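Workshops > Comment > Automation
January, by Pushpa Rastogi
Filed under: Opinion, Robots & Making

The second-hand arm and the sorting bin

I have been a member of the Cekumgate workshop long enough to remember when the big argument was over who had blunted the plane irons. Now the big argument is over a robot, and I find I miss the plane irons.

For anyone who hasn't followed it, Kuldeep Mathur and Narendra Upadhyay have put together a cell that picks wooden blocks out of a metal bin. The blocks come from the offcut pile. The long-term plan, which they call Feklow, is for the arm to sort offcuts by length so the rest of us can find a usable bit of hardwood without emptying a crate on to the floor. That plan has been going for 7 months. I put it in figures because that is how it appears on the whiteboard, where somebody rubs it out and writes a new number at the start of each month.

I like both of them and I don't doubt the skill involved. Kuldeep wrote the motion code from scratch twice. Narendra can find a bad crimp by ear, or says he can. My trouble is with the claim, made at every open evening, that this is a labour-saving project.

Take the electricity and the arm itself out of it and look only at hours. Kamlesh Kashyap keeps the booking sheet, and by her reckoning the cell has had nearly 306 hours of bench time. I asked Poonam Pandey, who does more joinery in there than anyone, how long she spends hunting for offcuts in a week. She thought about ten minutes, and then said some of that was chatting.

The usual answer is that the hours are an investment, and that once it can sort wood it can sort anything. I've heard this said of bread machines. A program tuned for rectangular blocks in one bin, under one set of lights, knows that bin and those lights. When the strip light over the bench was changed before Christmas, the picking went to pieces for a fortnight. Narendra logged 61 tries on the first evening after the change and was cheerful about it. I would have taken up knitting.

The other answer is that people learn from it, and here I have to give some ground. Two of the younger members can now read a wiring diagram who couldn't last summer. But they'd have learned that from wiring a lathe, and we would have a lathe at the end of it.

What bothers me more is how much human tidying goes into a machine that is meant to tidy. You only have to look at what surrounds it. The arm is a proper industrial one and handsome with it, and the rest is held in place by the same things that hold everything in a shared workshop in place.

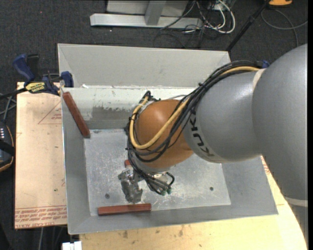 The KUKA arm over the bin, with two wooden blocks inside and bar clamps on the left.

I have nothing against clamps. I own more than I need. But a clamp is a person's decision about where something ought to stay, and somebody has to come back and check it hasn't crept. The same goes for the cables down the outside of the arm, which need an eye kept on them every time the wrist turns. Korside, the firm that sold us the controller cabinet, quoted for a tidy cable dressing kit and the price was read aloud at the members' meeting to general laughter. So we do the watching ourselves, and none of it goes down as labour.

Kuldeep says I'd feel differently if I had a go at teaching it a pick. I did have a go. I spent an evening nudging the gripper down by tiny amounts with a pendant the weight of a dictionary, and I'll admit there was a moment of real pleasure when it closed where I meant it to. Then I moved the block a thumb's width and had to start thinking again.

There is talk of a second bin, and of applying to the Kandpal fund for a better vision system. I shall vote against both until the first bin has done one ordinary Saturday's worth of offcuts with the pair of them out of the building. If it manages that I'll say so in print. In the meantime the crate is still under the stairs, and the long pieces are at the back.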